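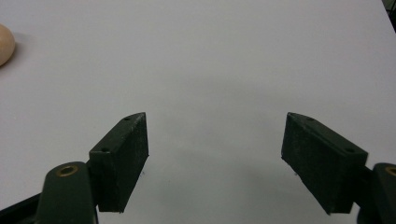
Jairo Mosquera asked whether an egg that has been left out on the table overnight is still good to eat, and said he had been given three different answers by three different people. We get some form of this most weeks, so it goes first.

Peltside Eggs: Common Questions
Updated Jun 14, 2025

I left an egg out overnight. Can I eat it?

If it came from us, it was washed and chilled before you got it, and the answer is no. Once an egg has been refrigerated it should stay refrigerated. Two hours at room temperature is the limit, or one hour if the room is over 90 degrees. A cold egg in a warm kitchen sweats, and the moisture on the shell can help bacteria get through it.

If the egg came from a neighbor's hens and was never washed or chilled, the case is different. Many people with backyard hens keep unwashed eggs on the counter for a week or two. We don't sell eggs that way and can't tell you how somebody else's were handled.

Why do eggs sit on the counter in other countries?

In much of Europe, eggs for sale are not washed. The hen leaves a thin coating on the shell, called the bloom, that helps seal the pores. In the United States most eggs for sale are washed, and washing takes the bloom off. Then they have to be kept cold all the way to your kitchen. Both systems work if you stick to one of them.

How long do your eggs keep?

Raw, in the shell, in the refrigerator: three to five weeks from the day you bring them home. The pack date is stamped on the end of the carton.
Hard-boiled, peeled or unpeeled: one week in the refrigerator.
Raw whites: two to four days, covered.
Raw yolks: two to four days, covered. Put a spoonful of cold water over whole yolks and pour it off before you use them.
Beaten whole eggs, frozen: up to a year. Don't freeze eggs in the shell. They crack.

Where in the refrigerator should I put them?

On a shelf, toward the back, in the carton. The door is the warmest place and it swings. If your refrigerator has an egg rack in the door, it is a good spot for mustard. Keep eggs away from cut onions and anything else with a strong smell.

Which end goes up?

The wide end. There is an air cell in it, and storing the egg with the air cell on top helps keep the yolk centered. This matters mostly for deviled eggs. We pack them wide end up, so leave them as they are.

Can I set an egg down on the counter without it rolling off?

Lay it on its side and let go gently. An egg doesn't roll straight like a ball. It turns in a curve toward the narrow end, and on a level surface it usually stops by itself. A rounder egg travels farther. If your counter slopes, and plenty of them do, fold a dish towel and put the eggs on that, or use a shallow bowl. Jamie Cropper runs our packing table and keeps eggs well back from the edge, with a towel down whenever the table has just been wiped.

How do you check them before they go in the carton?

Each egg is looked over by eye and then candled, meaning a light is held behind it in a dark corner. Candling shows hairline cracks, the size of the air cell, and blood spots. We like a plain, light-colored surface for the looking-over part. Dirt and fine cracks are easier to pick out on brown shells when there is no pattern underneath. Anything cracked is kept back and doesn't get sold.

In May we packed 3,271 eggs for the pickup locations alone, and a few bad ones will always get by. If you open a carton and find a cracked egg, bring the carton back or send us the pack date and we will replace the dozen.

Should I wash them again at home?

No. They have been washed once and a second washing does more harm than good. If there is a speck on the shell, wipe it off with a dry paper towel right before you crack it. Never soak eggs.

What makes a shell brown, tan or white?

The breed of the hen. The color has no bearing on taste or nutrition. Our flock is mixed, so a carton from us may run from a dark brown to a pale peachy beige. The same hen will lay lighter eggs as she gets toward the end of her laying season, and after a hot spell. Pale shells are not weak shells.

Some of them have bumps or speckles. Is that a problem?

Bumps are extra calcium. Speckles are pigment. You can eat the egg. We try to keep the roughest ones out of the cartons because people worry about them.

How do I tell if an old egg is still good?

Put it in a bowl of cold water. A fresh egg lies flat on the bottom. An older one tips up or stands on end, which is fine for baking or boiling. One that floats is old enough that I would throw it out. The float test tells you age and only age. It can't tell you whether an egg is safe, so also crack it into a separate cup and smell it. A bad egg does not leave you wondering.

There is a blood spot in the yolk.

It is a small broken vessel from when the egg was forming. It doesn't mean the egg was fertilized. Lift it out with the tip of a knife or leave it in. Cook the egg as usual.

The white is cloudy. Is it bad?

A cloudy white is a sign of a very fresh egg. It clears as the egg gets older. A pink or greenish white is another matter, and those go in the trash.

Why won't my hard-boiled eggs peel?

They are too fresh. Buy them a week to ten days ahead if you are making a big batch. Starting them in water that is already boiling helps a lot too, and so does an ice bath afterward. The method we use:

Bring the water to a full boil.
Lower the eggs in with a spoon, straight from the refrigerator.
Turn down to a steady simmer, 12 minutes for large.
Move to ice water and leave them there 10 minutes.
Crack all over, start at the wide end, peel under running water.

How can I tell a boiled egg from a raw one?

Spin it on a flat, hard surface. A hard-boiled egg spins fast and evenly. A raw one wobbles and slows down. You can also stop it with one finger and lift the finger right away. The boiled one stays put and the raw one starts turning again. Or write H on them with a pencil, as we do at home.

I dropped one. What is the best way to clean it up?

Cover it with salt and wait a few minutes. The salt firms it up enough to scrape off with a stiff piece of cardboard. Then wash the spot with hot soapy water. On a tabletop, start with cool water for the first wipe, because hot water sets the white and it sticks. Wash your hands when you are done, and throw out the sponge if it has seen better days.

Is it better to crack on the edge of the bowl or on the counter?

The flat counter. One firm tap on the side of the egg, at the widest part. The edge of a bowl pushes bits of shell inward. If you get a piece in the bowl anyway, use half of the empty shell to scoop it out.

What sizes do you sell?

Large and mixed. Large dozens weigh at least 24 ounces. Mixed dozens hold whatever the hens gave us and cost less. For baking from a recipe, buy the large. For scrambling, the mixed are the better deal.

How many hens do you have?

275 as of this spring. That is as many as the pasture will take.

Where can I buy them?

Hendo Market carries large dozens every day they are open. El Khatib Bakery has both kinds in the cooler by the register, Tuesday through Saturday. Calari takes orders for flats of thirty, with two days' notice. We do not sell from the farm gate anymore, and please don't drive up the lane, there is no room to turn around.

Do you take cartons back?

Yes, clean paper ones with our label. Leave them in the bin at Hendo. We can't use foam or plastic, and we can't use cartons from other farms. We got 583 back last year.

Can I get fertile eggs for hatching?

No. We don't keep roosters.

My question isn't here.

Put a note in the carton bin or ask at either cooler and it will get to us. We answer on Mondays. If it is about a particular egg, please include the pack date.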